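# Why does a mug have a handle (and why is the inside so shiny)?

I drink a lot of hot drinks. Tea in the morning, cocoa when it's freezing out, and on Monday I let myself have the fancy hot chocolate with the marshmallows on top. So I spend a lot of my day holding mugs, and one day I started to wonder about them. Who decided a cup should have an ear? Why doesn't the drink leak out, if mugs are made of mud?

Yes, mud! Well, clay. Let's start there.

## Mugs start out squishy

A ceramic mug begins its life as a lump of wet clay. Clay is a special kind of very, very fine dirt. The bits in it are tiny and flat, a bit like microscopic playing cards, and when there's water between them they slide past each other. That's why you can squash clay into a snake or a bowl or a hippo and it keeps the shape you gave it.

If you let the clay dry it goes hard, but it isn't a mug yet. Pour water in and it would slowly turn back to mush (I tried this with a little pot when I was a kid, and my mum was not thrilled about the carpet).

To make it stay hard forever, the potter has to bake it in an oven called a kiln. You say it "kill" or "kiln", people argue about it. Your oven at home might get to a bit over 200 degrees Celsius when you're making cookies. A kiln gets hotter than 1,000! At that heat the clay changes for good, and no amount of water will turn it back into mud.

## The glassy coat

Now for my favourite part, the glaze. Glaze is the smooth coat on the outside and inside of a mug. Before it goes in the kiln it looks like thin paint, and often it's a totally different colour from what you'll get at the end. Some glazes go on pink and come out green! When it gets hot enough the glaze melts, and when it cools down it has turned into a thin layer of glass, stuck tight to the clay.

So when you sip your cocoa, your lips are touching glass. Isn't that neat?

Potters can use one colour on the outside and a different one on the inside. Blue-grey outside and white inside is a combination I like a lot, and with something dark like coffee in it you can really see how far up the mug is filled.

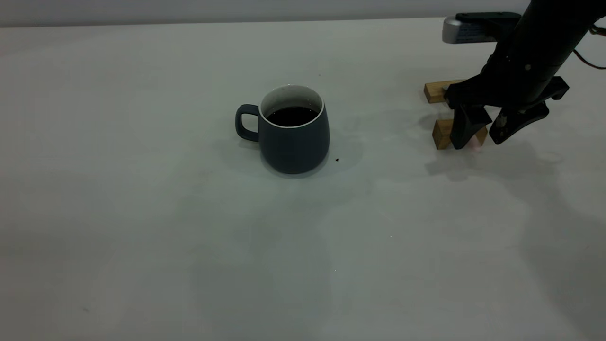

**Ellwood Library · Monday Makers Club**

A white inside is handy for another reason too. Drinks look brighter against it, so you can tell weak tea from strong tea just by peeking. And when you're washing up, you can spot the brown ring that tea and coffee leave behind. In a dark mug that ring can hide for weeks. Yuck.

## What's the handle for?

Okay, back to the ear. Have you ever picked up a hot bowl of soup with both hands and had to put it down again in a hurry? Heat from the soup travels through the bowl and into your fingers. Scientists call that **conduction**, which is just a word for heat moving through something from the hot side to the cooler side.

The handle of a mug gets warm by conduction too, but it's a long way for the heat to go. The handle only joins the mug at 2 places, at the top and at the bottom, and in between there's a gap with nothing but air in it. Air is pretty bad at passing heat along. So the side of the mug can be too hot to hold while the handle is still fine.

Handles come in all sorts of shapes. Some are round like a letter C. Some are squarer. Some have only enough room for one finger, and I always end up with my knuckle pressed against the hot part, ouch. My best mug has room for three fingers and a little ledge for my thumb. I bought it at a market in Prundaria and I won't let anyone else use it.

## Why not fill it right to the top?

Grown-ups usually leave a space between the drink and the rim. When you carry a drink, every step you take gives it a little push, and the liquid starts rocking from side to side. If your steps match the rocking, the waves get bigger and bigger until, whoops, it's all over your socks. That space at the top gives the waves somewhere to go.

You can try this yourself, with cold water please! Do it outside or over a towel.

1. Fill a mug right up to the rim with cold water and walk 30 steps.
2. Look at how much is left.
3. Fill it again, but leave a space as deep as your thumb is wide.
4. Walk the same 30 steps at the same speed. How much is left this time?
5. Now try it again walking really slowly, or walking backwards (have somebody watch where you're going).

I found walking backwards worked surprisingly well for me, but I also bumped into the recycling bin.

## Fat mugs, skinny mugs

One last thing to look for in your own cupboard. Some mugs are straight up and down, and some are round in the middle and narrower at the rim. Your drink loses a lot of its heat from the top, where the steam comes off. A narrower opening means less drink touching the air, so it helps to slow the cooling down a bit. A big wide cup shaped like a soup bowl cools off faster, so it's good if you're impatient, like me.

Have a look at the mugs at home and draw your favourite one from the side. Put in the handle, the rim and the bottom, and label the part where you think it would feel hottest. Bring your drawing along to club and stick it on the mug wall. Mine is the wobbly one near the door with a marshmallow on it.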